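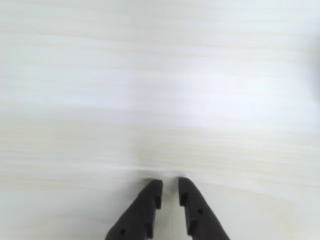
Taping off a play area on a light wood table

Home & Furniture > Tables and Surfaces

matilde_calado
I have a pale wooden table that I use for a sorting game: rubber ducks, a tray, and a rectangle of colored tape that the ducks have to stay inside. The table is a Branen and I'd like to keep it in good shape. I think the finish is lacquer but I bought it used, with no paperwork.

Two questions. How long can tape stay down before it starts to hurt the finish? And is there any way to cut the shine? With the light on, the middle of the table goes nearly white and you can hardly see the grain there.

bjarke_n
Depends on the tape. Plain masking tape I'd take up after a few days. Painter's tape usually gives you longer, check the roll. If it's vinyl floor tape, test it underneath first. I left vinyl on a lacquered desk over 26 weeks and it pulled up flakes along one side.

Vedis G.
I don't agree that vinyl is the problem. I've used it on a craft table for years. What ruins the finish is how people pull it off. Warm it with a hair dryer on low, fold the tape back flat on itself and pull slowly. If you yank it straight up, any tape can lift lacquer.

bjarke_n
I did pull mine slowly. The desk had a cheap finish, I'll give you that.

Ragnheidur_T
For the shine, move the lamp before you touch the table. Put it off to one side, or bounce it off the wall. A lot of people start sanding when all they needed was a different spot for the light.

If you still want it duller, 500 grit used wet, very lightly, along the grain, and then a satin topcoat. You would have to do the whole top. A patch will show.

Vedis G.
Please don't sand a used table when you don't know what is on it. If it's veneer with a thin coat you can be through it in a minute. Use a cloth or a matte desk pad.

Ragnheidur_T
I said lamp first.

matilde_calado
No sanding then, at least for now. A cloth won't work for me, the tray slides around and drags it along.

The tape is orange, from a roll marked Kurer, and I can't find that name anywhere. It feels more like cloth than paper. My right side isn't straight either, it drifts outward as it goes down, so I'll be pulling at least that strip and laying it again. There's also a thin seam in the top near the upper right. The tape doesn't cross it now and I'd like to keep it that way. Layout is the blue tray near the top and the red, blue, yellow and green ducks spread out around it.
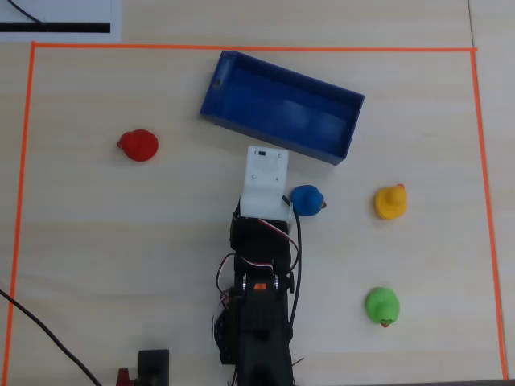
Re: Taping off a play area on a light wood table

asdis39
Cloth tape leaves more glue behind than paper does, in my experience. Mineral spirits on a soft rag takes it off, but try a hidden spot first. Good call keeping clear of the seam. I got glue down in one once and was picking at it with a toothpick all evening.

To get the side straight, measure the same distance from the table edge at both ends, make two small pencil dots and lay the tape between them in one go. Don't stretch it or it will creep back.

bjarke_n
Agree on the dots. I'd still swap to painter's tape while you're at it. It comes in orange too.

Vedis G.
Painter's tape curls at the corners once things get pushed against it. I'd stay with the cloth and change it once a month.

matilde_calado
I'll redo the right strip with the dots and see how much glue comes up. If it's bad I'll try the painter's tape on that side only. Lamp goes over by the bookcase tonight.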